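# The drawer won

I've owed this blog a post since September, and I'd been planning to make it about how well the two-arm setup was going. So, a change of topic.

We run a pair of arms over one gray table. The task, which we call Tendgate for reasons lost to a long lunch, is tidying: open the drawer, put a thing in the drawer, close the drawer. A toddler can do this, and so can our robot, most of the time. The log had 347 clean runs in a row when I went home feeling smug.

The next morning, at 9:40, the right arm took hold of the drawer handle, pulled the drawer out, kept pulling, and dragged the whole cabinet toward itself like somebody hauling a dog away from a squirrel. Then it decided the drawer was still closed and had another go. Gerardo Bianchini got to the stop button before I did. I was holding coffee and said something unhelpful, I think "hey."

Nothing broke. The handle got a bit more bent than the manufacturer intended, and I now flinch at furniture.

What bothered me was the force limit. We have one. I wrote it. It's supposed to cut motor torque when the wrist feels more resistance than a drawer ought to put up, and it had sat there through the whole tug-of-war without a peep. My first theory was a bad sensor. My second theory was also a bad sensor, because I liked that theory. I spent most of a day swapping cables and got exactly the same readings, very neatly plotted.

Edmund Czarnecka, who had been quiet through all this in a way I should have recognized, finally asked what the limiter did when the wrist camera lost track of its target. I said it reset. He said, "Resets to what?"

It reset to its startup value. The startup value was 2,000, in units I'm too embarrassed to convert, and the working value is 100. I'd set it that high back when we were calibrating with Nelis (the old gripper, retired, much missed) and never put it back. Every time the camera dropped the target, even for a blink, we got a robot with no opinion about how hard it was pulling. I went back through the logs and found 1,381 resets. Nearly all of them had happened while the arm was moving through open air, where you can have any force limit you like and never find out.

So why did it lose the target that morning? Best guess is blur. We'd bumped up the approach speed the evening before, and the wrist cameras don't love that. We've been back at it with the usual props since then, going slow and watching the tracker.
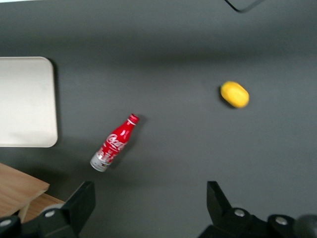
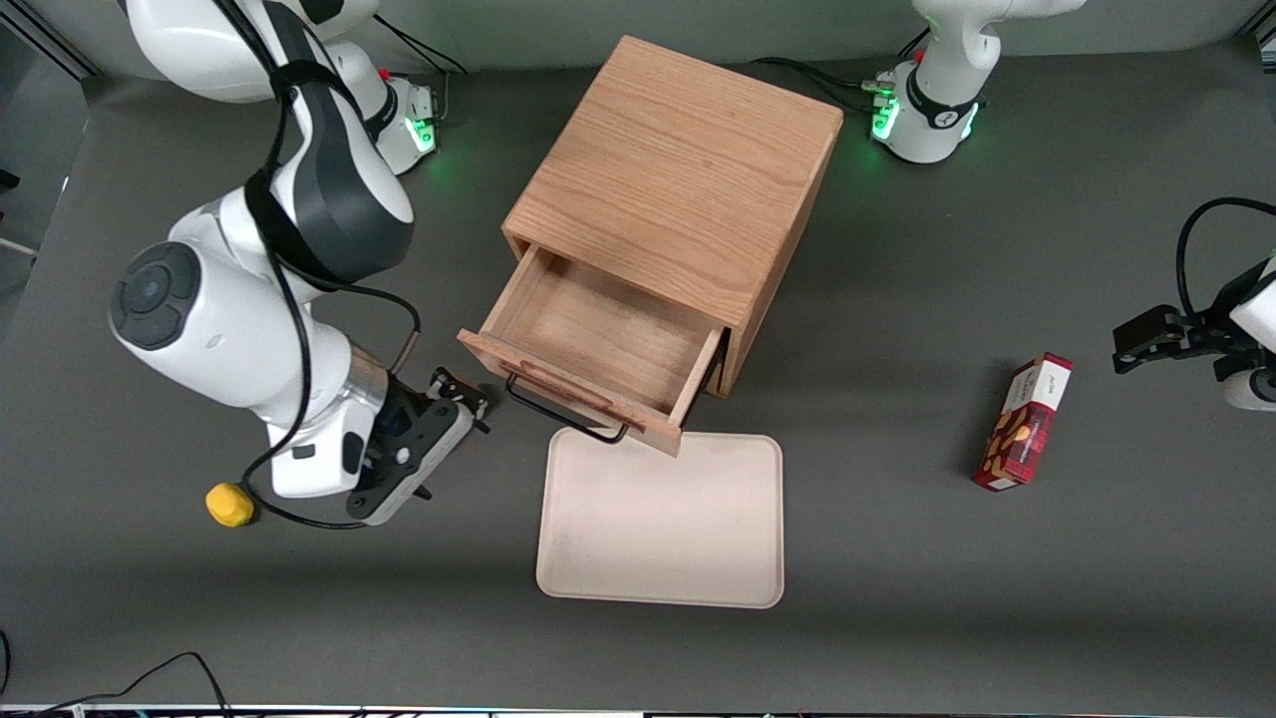
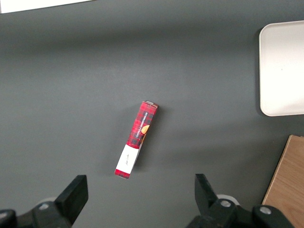
The fix took four minutes. The limiter now holds its last working value when tracking drops, and if tracking stays gone for half a second, the arm stops and waits for a person. Startup is 100 as well. I also put in a check that refuses to launch if anyone sets it higher without typing out a reason, and the first person it refused was me.

The part I'm less pleased about is the stop button. It worked fine, but Gerardo had to reach past a moving arm to hit it. We're adding a second one on the far side, and whoever is running the session keeps a hand near one of them, which means no coffee. I argued for a cup with a lid and lost.

Still on the list: the cabinet needs to be fixed to the table somehow. Edmund wants clamps. I want rubber feet, since clamps hide the exact problem we just found, and a cabinet that slides a little is a pretty decent alarm if you're looking at it. We've agreed to try the feet first at the old approach speed. The handle I'm leaving bent.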